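Curkgate Triennial

The Curkgate Triennial is an exhibition of contemporary art held every three years in the town of Curkgate, with the exception of the third edition, which took four. It was founded by the curator Roy Kershaw, who had been hired to write a report on whether the town needed an art exhibition and concluded that it did, and that it needed a director.

History

The first edition opened in July in the former Pilkington dye works and ran for 30 days. Its theme, "Toward an Unfinished Room," was widely praised by visitors who took the building work to be an installation. Attendance was given as 1,140, a figure that included the opening party twice. A corrected total of 613 appeared in the catalog of the second edition, in a footnote. 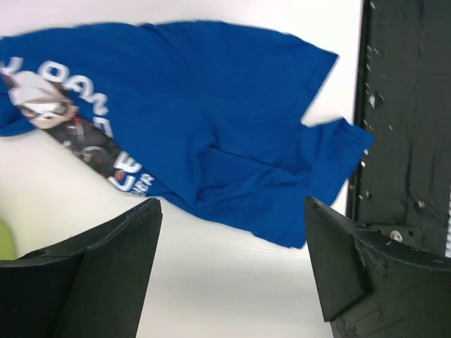

Later editions moved between the dye works and the town's covered market, whose traders asked for a fee and, when refused, entered the exhibition as a collective under the name Kallex. Their contribution, a working fish counter, received the jury prize. Kershaw called it a searching critique of exchange. The traders called it Kallex and went on selling fish.

Skototano

The best-known commission is Skototano, a sound work played in total darkness in the basement of the dye works. Reviewers disagreed about its length, several having left early by what they believed was the exit. It has been restaged once, with handrails.

Reception

Critics have generally found the Triennial more modest than its wall texts, one of which ran to 1,000 words and accompanied a single drawing. Supporters point to its low ticket prices and to the market hall, which got a new roof out of the arrangement. The most recent edition closed in September 2025. Its catalog is still at the printer.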